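Threads > Home Tech > Small Kits

Home Following Lists Saved

3 min read

Okay friends, a few of you asked what I think of the Tindex hand-held gripper kit, so settle in, this is going to run to a few posts and I do ramble.

For anybody new here: you hold the grippers yourself, one per hand, do an ordinary chore, and the recording goes toward teaching a robot the same chore. Kodikara sells the kit with 2 grippers, the marker housings already fitted, and a little screen unit.

Setup was kinder than I feared! I had the whole thing going in 19 minutes, and that includes making tea and reading the cable page twice (the cable page is the weak spot, the drawings are tiny).

The grip itself is lovely on soft things. Dish towels, socks, a dust cloth, all fine. On anything flat and stiff, like a coaster, I kept chasing it along the table like a cat with a bottle cap.

My forearms did complain. The housings sit back over your hands and you feel them after a while, so I'd plan on breaks, and I'd love a lighter version if anyone at Kodikara is reading along.

The chore I settled on was wiping around light switches, which is dull and fiddly and exactly the sort of job I'd hand to a robot tomorrow. My goal is 100 good takes and I'm getting there slowly.

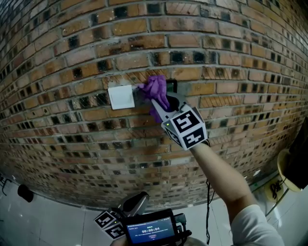 Sollthorpe, 13 May 2023. Four seconds on the timer, purple cloth in the gripper, and me working right beside the switch plate. Old rough brick is a real test for a cloth, with all those scored faces and mortar lines for it to catch on.

I do like having the timer that big. I can glance down at it and get straight back to the wall, and my glasses are not what they were.

Would I pay for it? For one curious person at home it's a lot, so I'd look at the Tavell rental plan first and see if you enjoy the work. I'm keeping mine through September and I'll post again when I've tried it on windows.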